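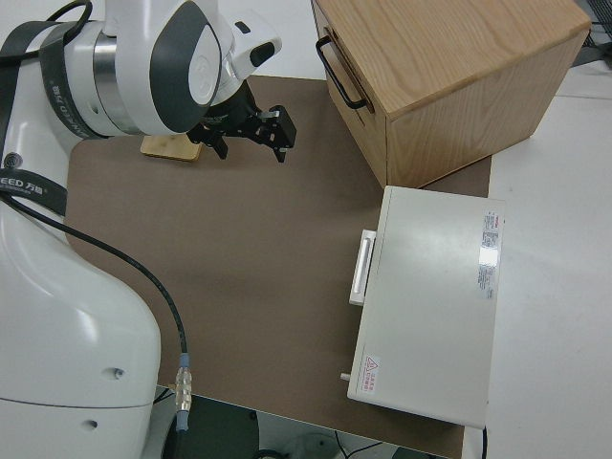

*Small wooden block on the brown mat, Room 3011.*

# The kitchen table, Room 3011

Posted November 17, 2021

This page covers the table in the kitchen room at Wiltstead and the things kept on it. It belongs with the other room pages on the site and follows the same plan: pictures, with notes on what the things are, where they came from and how they are looked after. The cupboards and the sink have a page of their own.

The room was set up as a kitchen in May. Before that it held paper stock and a laminator. The walls were painted white and left plain, with no shelves or hooks on them, so most of what a kitchen needs has to stand on the table or go in the cupboard.

## The mat

The mat is a warm gray-brown with a matte surface. It was chosen over a dark green one from the same supplier, which showed every crumb and made the white dishes look a little green as well. Brown hides less than people expect. Flour and salt show up right away, and tea does not show until it dries.

It gets wiped with a damp cloth and a drop of dish soap, then with plain water. Spray cleaners leave a shine that takes several washes to come off. If the mat has to be put away, it should be rolled with the top side out and left without a rubber band. The first one we had was folded in half for a month and never lay flat again.

## Small wooden pieces

The small wooden pieces are offcuts and odds and ends that have gathered in the room. Some get used under a hot dish or to level a board. They are light in color and show up well against the brown. All of them live in the second cupboard drawer, and any piece found on the floor goes back there too.

None of them is varnished. A quick sanding with fine paper takes off pencil marks and grease. Please do not soak them – two from the first batch swelled up and had to be thrown out.

## Plates

The everyday plates are round and shallow, with a raised rim. We started with plain white and changed after a few weeks. White plates on a white table edge were hard to look at under the ceiling lights, and the gray and blue-gray ones are easier on the eye.

The colors are close enough that they get stacked together. Nobody needs to sort them. Chipped plates go in the cardboard box by the door and are replaced from the Sirnum order, which is placed when the box is full.

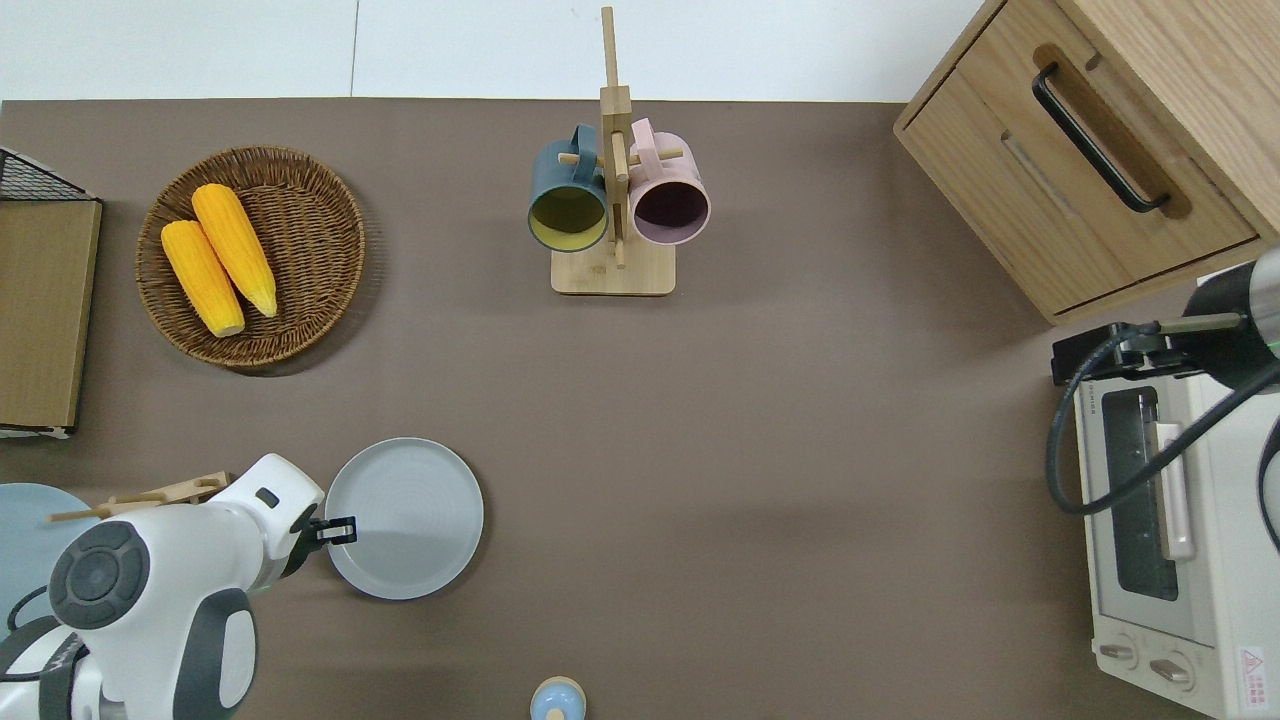
Plates should be set down with some space between the rim and whatever is next to it. The table is not large, and the things at the back take up more of it than they seem to. The rule in this room is tall things at the back and flat things in front, and it has worked well enough that we have not changed it.

## Basket tray and corn

The woven basket tray is round, with a coiled rim, in warm brown. It holds corn at the moment, two ears side by side. Before that it was used for bread rolls, and before that for keys and pens, which is how it got a small ink stain on the bottom.

Wicker collects dust between the coils. A dry paintbrush, the kind sold for trim, gets it out better than a cloth. Once a month the tray can be rinsed quickly under the tap and left upside down on a rack overnight. It should be completely dry before anything goes back in it. A similar tray in the break room was put away damp and smelled of it all summer.

## Mug tree

The mug tree is pale wood, with a square base, a tall post and short pegs. It came from Skinner along with the first set of mugs. The pegs are on the short side, so mugs with thick handles do not sit well on it. We tried 4 kinds of mug before settling on the ones in use.

The tree has a mug with a dark teal outside and a yellow-green inside, one of the better buys in the room. The inside color does not stain with coffee, or at least the stain does not show. Hang heavy mugs on opposite sides of the post. With all the weight on one side the stand leans, and it went over once when someone pulled the table away from the wall to sweep.

The base gets a little mineral oil twice a year. Wipe off what has not soaked in after an hour, or it leaves a ring on the table.

## Toaster oven

The toaster oven is white. We looked at a black one as well, but white suits the room and it was in stock. It does toast, reheated pizza and small trays of vegetables. It is slow with anything thicker than a dinner roll.

Crumbs are the main job here. The tray underneath slides out and should be emptied at the end of the day if the oven has been used. Leave space around the sides and keep paper towels off the top. The outside can be wiped with the same soap and water as the mat, once it is cool.

## Board and rack

The light wooden board stands on edge in a black wire-mesh rack at the side of the table. Standing it up saves a good deal of room, and it dries on both faces. The rack was sold by Vukora as a desk file holder, and it turned out to be the right width for a board. A wider rack was tried, but the board slid down at an angle and kept catching on sleeves.

The mesh holds on to grease if it sits near the oven for long. A nylon dish brush and hot water will clear it. Dry it with a towel afterward, mainly at the corners, where rust would start.

Wooden utensils are kept in the drawer when they are not in use. They are washed by hand, the same as the board. Metal ones can go in the dishwasher down the hall.

## Putting things back

At the end of the day the flat things are cleared first, then the basket tray. The mug tree, the oven and the rack stay where they are. The mat is wiped last, after the plates are off it, and left to dry in place.

Anything borrowed for another room should be written on the sheet inside the cupboard door. The sheet has a column for the date it went and one for the date it came back – please fill in both. The missing salad bowl was found in the first-floor kitchen and is back in the lower cupboard, with its lid.

The next room page will be the pantry shelf, once the new jars have arrived and been labeled.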